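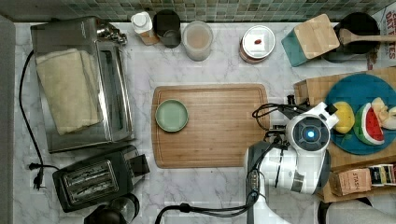 A wooden cutting board and a small green bowl on a marble-patterned counter.

15/07/2026
By Ville Juntunen

Filed under: Home & Table, People

Search this site Go

Korkor Frimpong has hosted a supper club in her Urkstead apartment for 2 years, and she would like it known that she never meant to. "I invited six people for soup," she says. "One of them brought a cousin. The cousin asked when the next one was."

The next one was in June, and it has gone on ever since under the name Baidoo, after the street she grew up on. There is a waiting list. Frimpong keeps it in a school notebook and will not say how a person moves up it, though she allows that bringing bread has never hurt anyone's chances.

I ask what she charges. "Twenty-nine dollars, and people complain that it's odd," she says. "It was thirty. Then a man told me thirty felt like a restaurant. So I took off a dollar and he came back and ate like it was a wedding."

She worked in insurance claims before this, and still does four mornings a week. The training shows. Guests are asked about allergies in writing, then again at the door. "People lie on forms," she says. "They write 'none' and then they see a walnut and go pale."

The menu is settled late and announced later. She cooks peanut stew more than anything else, partly from affection and partly because it forgives guests who can't find parking. Her friend Xuelian Dai handles dessert and has strong feelings about it. The two of them once went a full month without speaking over a rice pudding. "It had raisins," Frimpong says, and closes the subject.

What has surprised her is how little the food comes up afterward. "They write to me about who they sat next to. I spent 300 dollars on fish one night, and the thank-you note was about a man who restores clocks."

She does the seating herself, on index cards, the same afternoon. Couples are split up. So are coworkers, and anyone who has mentioned a podcast. "If you came with a person, you already know what they think," she says. "Go sit by somebody's aunt."

There have been offers. A developer wanted Baidoo for the ground floor of a building in Dedonach, with a sign and a liquor license. She went to look at it and took a tape measure, which the developer found encouraging. "I was checking if my table would fit," she says. "It would. I still didn't like the windows."

Does she ever eat with her guests? She looks at me as if I had asked to see her tax return. "I eat at eleven, standing up, out of the pot," she says. "It's the best seat in the house."

The next supper is full.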